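Shop > Walls > Peel and Stick > Plundach Zigzag Wallpaper

Print this page | E-mail to a friend

Plundach Zigzag Peel-and-Stick Wallpaper

I put my first roll of Plundach up in our hallway in Clirkville, and I liked it so much that I started selling it! It's a matte vinyl paper with a sticky back, 20 inches wide, and you can peel it off and try again if you get it crooked (I did, more than once). Each roll covers 15 square feet. It's fine for bathrooms as long as you run a fan.

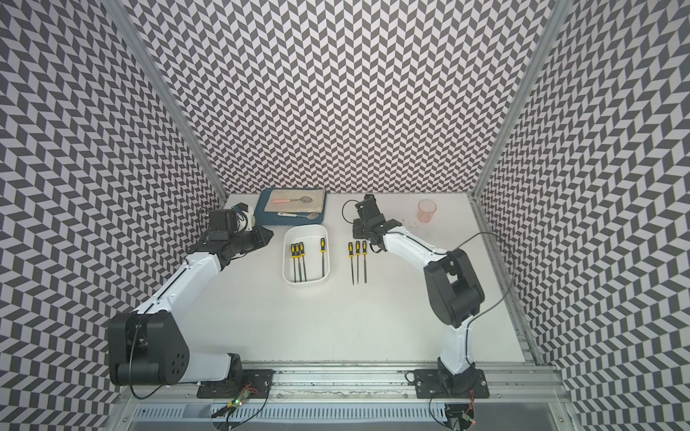

Bold patterns can be a handful in a small space, so order a sample before you commit. Tape it up, live with it for a few days, look at it at breakfast and again at night. If you're thinking of doing more than one wall, a dark gray and white zigzag on the back and both sides is a very busy look, and I love it, but my sister's powder room in Endale got a single wall and she's perfectly happy. Go with what you can stand to look at – it's your house.

Start from a plumb line, always. Overlap the seams a hair, smooth from the middle out, and trim with a fresh blade. Wait 2 weeks after painting before you hang anything.

Also comes in Clornska Blue. Orders over $80 ship free.

Contact us | Copyright Plundach Wallpapers | Back to top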